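Search this site Enter keywords Go

Keeping a Tabletop Flat and White: Notes on Finish Care

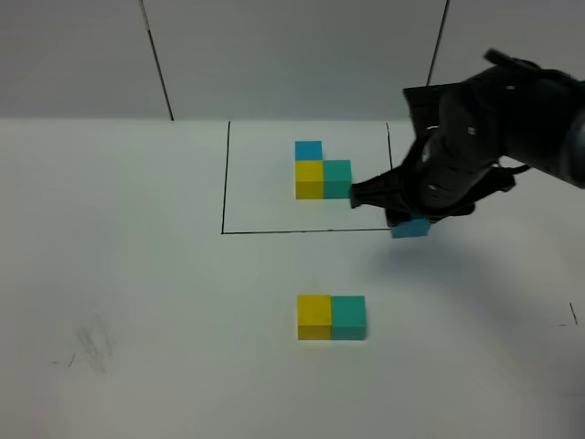 A flat white tabletop against a pale gray wall.

White work surfaces show every fault in their finish. Several readers wrote in August to ask about yellowing, dull patches and rings on painted tops. Most of these problems come from three sources: cleaner left on the surface, heat, and a coating put into use before it had cured. The notes below apply to water-based and oil-based enamels over wood or fiberboard. They do not apply to stone or solid plastic.

Cure time. A coating that is dry to the touch is not cured. Water-based enamel can usually be handled the same day, but it continues to harden for weeks. Oil-based enamel is slower, particularly in a cool or damp room. We recommend 30 days before any heavy object is left standing on a new top. Paper may be laid on it sooner, provided it is lifted each evening. Rubber feet are the worst offender. Plasticizer moves out of the rubber and into the soft film, and the resulting stain goes all the way through. It cannot be cleaned off. Sand and recoat.

Yellowing. Oil-based whites yellow in the dark. A top stored in a closed room, or kept under a cloth, will yellow faster than one beside a window. Some of this color reverses after exposure to daylight, but the recovery is uneven if part of the surface was covered. Water-based acrylics are far more stable. If a water-based top has turned yellow, look first for smoke, cooking vapor or a wax polish. Constanza Lucero of the Virport shop reports that most of the yellowed acrylic tops brought to her clean up with mild detergent and two rinses.

Cleaning. Use a few drops of dish soap in warm water, a soft cloth wrung out well, and a second cloth with plain water. Dry the surface at once. Soap residue is sticky when humid and holds dust, and the gray haze that readers describe as "worn paint" is very often residue. Do not use ammonia glass cleaner on water-based coatings. It softens the film slightly each time, and the effect adds up. Melamine foam pads are abrasive. They remove marks by removing finish, and on a satin top they leave a shiny spot that is visible from a low angle.

Ink and pencil. Graphite lifts with a white vinyl eraser. Ballpoint will usually yield to rubbing alcohol on a cotton swab, but alcohol also attacks uncured acrylic, so test on the underside. Permanent marker on a satin or flat coating should be treated as a recoating job. The dye sinks into the pores, and repeated solvent spreads it. Before recoating, seal the mark with a shellac-based primer. Ordinary primer will let it bleed through, sometimes after several days.

Abrasion. Sheen matters more than color here. Flat coatings contain a high load of matting agent and burnish easily. Gloss is harder but shows scratches. Satin is the usual compromise. Tsehay Assefa ran a simple rub test at Stomdale using a weighted felt block, 1,000 strokes per panel, on flat, satin and gloss versions of the same acrylic enamel. The flat panel polished visibly along the track. The satin panel changed only at the ends, where the block reversed. The gloss panel kept its sheen but picked up fine scratches. The panels had all cured for the same period at room temperature.

Recoating. Wash, rinse and dry first, then sand with 320 grit until the sheen is uniformly dull. Sanding before washing drives wax and grease into the scratches and causes fisheyes in the next coat. Remove dust with a damp cloth. Apply 2 thin coats with a foam roller, working in one direction, and finish each section with light strokes across its full width. Do not go back over an area that has begun to set. Dušan Lukáč adds that the underside should receive at least one coat as well. A panel sealed on one face takes up moisture unevenly and will cup, and a cupped top rocks whatever is set on it.

Edges. Fiberboard edges absorb far more than faces. Size them with thinned wood glue or a sanding sealer, let dry, sand, and prime separately. An edge that feels rough after priming needs another round before color goes on.

Corrections to the last issue. The drying table gave the recoat interval for Jumolness primer in minutes. It should have read hours. Thanks to Vlasta Mikuš for catching the error.

Questions on finishes can be sent to Jolien Van der Linden at the newsletter desk. Please state the coating type and its age.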